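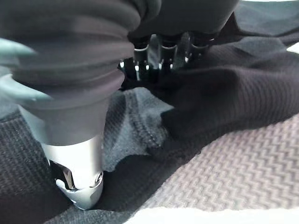

Photo: Kastriot Đorđević / Prinden

Section 5. Sorting and folding knitwear

This section covers knit garments and loose knit pieces that go on the Prinden folding shelf. For woven shirts and pants, see Section 4. Read the care label on each item first. If the label and this guide disagree, follow the label.

Before you start

Set up the shelf as shown in Section 2 and check that both side catches are closed. Wipe the top with a dry cloth. Take off rings and watches that could snag a stitch.

5.1 Separating the pile

1. Put the whole pile on the work surface. Do not shake it out.
2. Find a free edge on the top item. On ribbed knits, a folded edge is easy to mistake for a hem, so follow it with your fingers until you reach a seam.
3. Lift the item with both hands under the fabric. Do not pull it out by a sleeve or a corner.
4. Lay dark items on the right and gray or light items on the left. Black and mid-gray knits shed onto each other when they are stored in contact.
5. Set aside anything with a ragged or wavy edge. Check it for dropped stitches before it goes on the shelf.

Caution: Never pull a loose thread. Work it through to the inside of the garment with a blunt needle.

5.2 Checking the surface

1. Turn on a lamp and place it low, to one side of the work surface.
2. Flatten one part of the garment with your palm, moving along the ribs.
3. Look for lint, pilling and thin spots.
4. Go over the area with the Cemoder fabric brush, using short strokes in the direction of the ribs.
5. Turn the garment over and repeat.
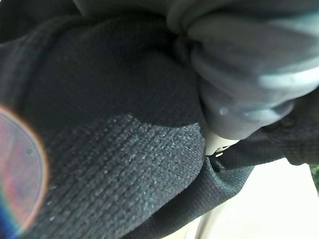
Lint on dark knitwear should be removed before folding, or it will be pressed into the stitches. Check twice, once with the fabric bunched and once with it flat. Raised loops of black yarn can catch the light as small pale specks that look much like lint, and a deep fold can be too dark to show anything at all. Move the lamp before you brush. Specks that shift or fade when the light moves are usually shine and can be left alone.

5.3 Folding

1. Lay the garment face down with the ribs running away from you.
2. Fold each side in to the center. Keep the ribs straight.
3. Fold the bottom up to the collar in two equal turns.
4. Slide the bundle onto the shelf with the rounded fold facing out.

Note: The standard shelf holds 14 folded items. With the Poduval extension fitted, do not load more than 5 heavy knits on the upper level.

5.4 Storage

Leave space between stacks. Refold items kept in the same position since January, swapping the top and bottom of each stack. Replacement shelf liners are sold by Kositby under part number 127.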